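3.2 The picking cell

We put the cell together in a shared workshop in Rivcombe, and I'll admit up front that it looks like it. The arm is a second-hand KUKA that we run through Traltus, our own little control program. Everything around it came from the hardware shop or the offcuts pile. The 2 bins sit side by side and get clamped to the woodwork — I tried tape in July and spent more time re-taping than testing.

Cable routing ate up more evenings than the gripper did. Our first layout ran everything along the underside of the arm and it snagged on the bin wall whenever the wrist turned past 90 degrees. Now the cables go over the top with a loop of slack at the wrist, held with a cable tie.

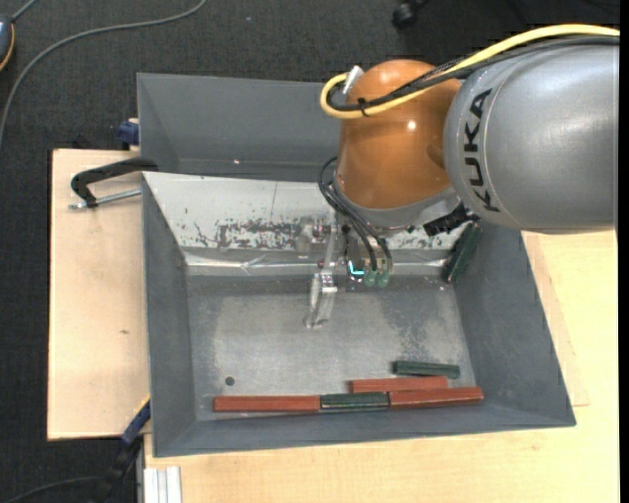
Figure 2. The gripper over the front bin with reddish-brown and dark green blocks. Clamps at left hold the bins.

The blocks lying out on the floor of the bin are the easy ones. What gave us grief was a block leaning in a corner, like the green one at the far right in Figure 2, as the finger has to come down beside a sloping wall without touching it. We did 57 picks with the bin set up by hand, then let Traltus choose its own order. I've kept the corner picks separate in the results, and the gripper settings are in the Kuusk folder with the rest of our notes.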